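Goltudville Walking Club – minutes of the winter meeting, 3 Jan 2024

Present: Irina Manole, Ileana Costache, Despina Gavrilă, Virgil Hodoroagă, Safta Neagu, a few newer members whose last names I didn't catch (sorry!), and me, typing this up from the back of a seed catalog because I forgot my notebook again.

We got going late. The side room at Lo Presti was freezing, so we spent a while dragging chairs over to the one radiator that works, and then Virgil wanted tea, and then everyone wanted tea. Last meeting's minutes were approved once I fixed the spelling of Porden, which I had managed to get wrong in two different ways.

First up was the Porden ridge walk. The county has closed the lower footbridge, so the old loop is out for now. Irina has been up there with the map and thinks we can go in by the quarry road, follow the fence line to the top, and come down through the orchards. It's longer and there's a steep bit right at the start – I did groan out loud, and I'd like that recorded. The high point is 1441 feet, for anybody who likes to know these things. We agreed to try it in February, with the flat river path as the fallback if there's ice.

Ileana asked if we could start earlier than last winter, when we came down the final mile by flashlight. Yes please! We settled on nine o'clock at the quarry gate, and we leave at nine, so don't be the person still lacing up at ten past (this was me in the fall, I know, I know).

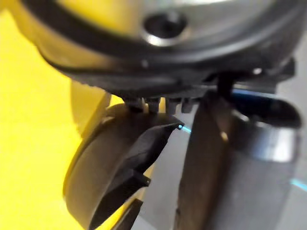
Safta Neagu felt nine was still too late if we're adding the orchards, and asked for eight thirty. She pointed out that the stop at the top always runs long, especially when there's soup, and that a slow group needs more daylight than a fast one. We had a vote and eight thirty won by a hair. So please cross out what I said about nine. I've left it in so you can see how we got there.

Next, money. We have $477 in the account after paying for the room. Despina proposed putting $200 of it toward trail markers for the Vonum side, where the old paint has worn off the rocks and people keep ending up in that farmer's turnips. Virgil thought paint would be cheaper than markers. Despina said paint was how we got into this mess. It went on for a bit, very politely, and in the end we voted for markers, on the condition that she gets a second price before ordering. She'll also call the farmer, who has been awfully patient with us.

Car rides: 2 drivers so far for February, Irina and Virgil. We need more, so if you have room in the back seat and don't mind mud, let Ileana know. Bring a towel to sit on if you're a passenger. Virgil just had his seats cleaned and mentioned it several times.

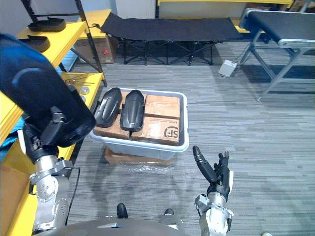 Boots took up most of the rest of the evening. Two of the newer members asked what to buy for the ridge, and of course we all talked at once. Irina swears by heavy leather, Safta does everything in light trail shoes, and I'm somewhere in the middle with a pair I've had forever. What we did agree on is that the bottom matters more than the top. Flip them over before you pay and look for ridges like the ones on those black soles lying in the bin, and then ask if they go deep enough for wet leaves. Despina added that new boots need a couple of weeks around the house first, and please don't break them in on the quarry road! She did that once and walked home in her socks.

Other bits and pieces. The first aid kit is short on blister pads, and I said I'd pick some up. Someone's blue thermos is still at my place from the fall picnic – come get it, it's a nice one. Ileana is looking into whether we can switch to a warmer room, though Lo Presti does do the good almond cookies, so feelings were mixed.

Virgil asked about dogs on the ridge walk. Leashed dogs are fine as far as the orchards, but Irina needs to check with the owners about going through. She'll email everyone once she hears back.

Next meeting is the week after the walk, same room unless Ileana finds us a better one. Safta is bringing cake.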